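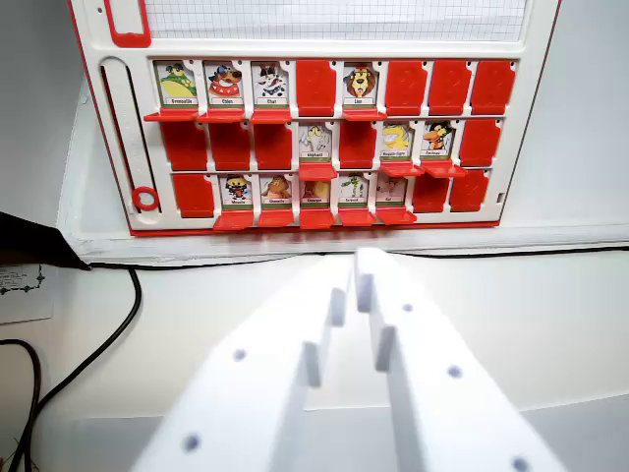 Vekach Opens Board Game Parts Service for Libraries and Schools

BESTENCOMBE, 5/28/19. Vekach, a distributor of replacement parts for tabletop games, today opened its mail-order parts service to public libraries and schools. The service was previously open to retail stores only.

The catalog lists 2,339 parts, including card sets, pawns, dice, sand timers and box inserts. Parts are sold one at a time or in packs of 30. Orders are packed at the company's Pullby warehouse and ship within two working days.

Each part is listed by game title, edition and language. Where a publisher has changed the size of a card or peg between editions, the entry gives both measurements in millimeters so that staff can check a part against the original before ordering. 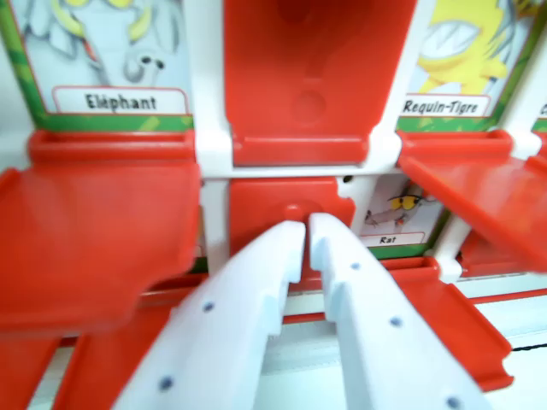
A trial of the service began in March with 51 lending libraries. Participating branches recorded missing parts at check-in using Leka, the company's online inventory form, and sent one combined order at the end of each month. The form has since been changed to accept partial orders and to save a parts list for each title.

"Most of the requests were for single cards," said Valbona Shehu, head of parts supply at Vekach. "Our retail system was set up for full packs, so we had to change how stock is picked and labeled."

Library and school accounts are invoiced monthly. There is no sign-up fee and no minimum order. Unused parts may be returned within 30 days in their original bags.

Account forms are available from the Vekach parts desk in Bestencombe.

Press contact: Skye Lindsay, Vekach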